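# Como renovar um tampo de pinho claro

Adoro pinho! É leve, é barato e, com uma tarde de trabalho, um tampo cansado volta a dar gosto (o meu primeiro foi uma mesinha trazida de Dadbridge, e desde então não parei).

## Material

- lixa fina e um taco
- pano de algodão que não largue pelo
- cera incolor ou óleo para madeira clara
- massa para madeira, no tom mais próximo que encontrar

## Passo a passo

1. Aspire o tampo e passe um pano quase seco. Deixe repousar 30 minutos.
2. Procure os riscos com uma luz rasante -- a lanterna do telemóvel serve lindamente.
3. Lixe sempre no sentido do veio, com a mão leve.
4. Preencha só os sulcos em que a unha prende. Uma linha fina e cinzenta pode ser apenas a junta da cola, e essa eu deixo ficar!
5. Aplique a cera em camada muito fina e espere 50 minutos antes de puxar o brilho.
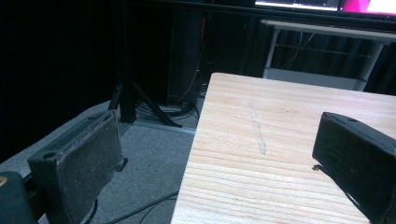

Para a segunda camada, use ainda menos produto do que na primeira. A Mariann Dobos prefere óleo e jura que o veio ganha outra vida -- experimente num canto por baixo antes de decidir. Se tiver alcatifa por perto, estenda um lençol velho: o pó do pinho entra em tudo.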